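From: Gangadharan Gounder
To: Brumbridge kitchens list
Subject: Re: counter drawers, worth it?
March 2026

> My Plinis drawer box sticks halfway out. Is it the slides or me?
> Also, where does everybody put the bowls? I'm down to 2 feet of counter
> and the cutting board has claimed most of it.
> – Lobo

Mine has metal slides and they're fine as long as I keep grit off them. Take the drawer out, wipe the slides, put it back. If it still sticks, it may be you.
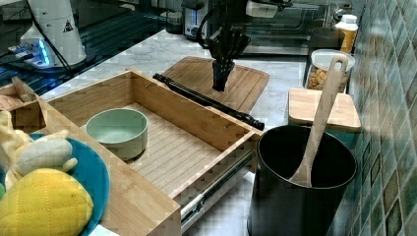
Mint bowl in the drawer, rolling pin still homeless.

One bowl per drawer is a poor use of bamboo, I admit. I paid 200 for the Stunetti unit and could have bought a shelf. But the top earns its keep, mostly as a fruit stand.
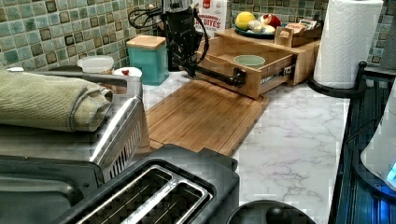
Something lemon-like, garlic and apple on the teal plate. Cinnamon Bites behind.

As for the two feet of counter, I'd evict the toaster before the board.

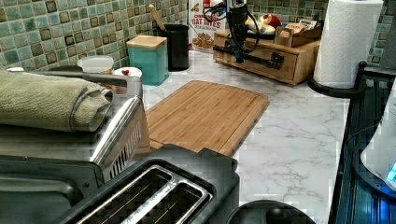 My own rule was that appliances don't get to be shelves. It lasted 8 days. The green towel now lives folded on top of the big steel one, and the teal canister with the wooden lid has gone to the back by the tile, where I can just about reach it over the toaster.

Boards next, as you asked about oiling. 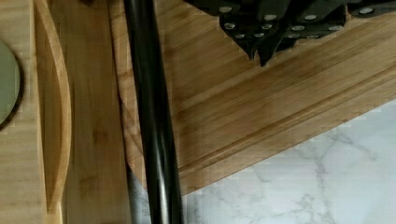 I oil twice a year and wipe off the extra after an hour. Go easy along the edge – a routed groove like the one on my bamboo board will hold a puddle long after the flat part has soaked its share up. A folded paper towel gets down in there.

Gangadharan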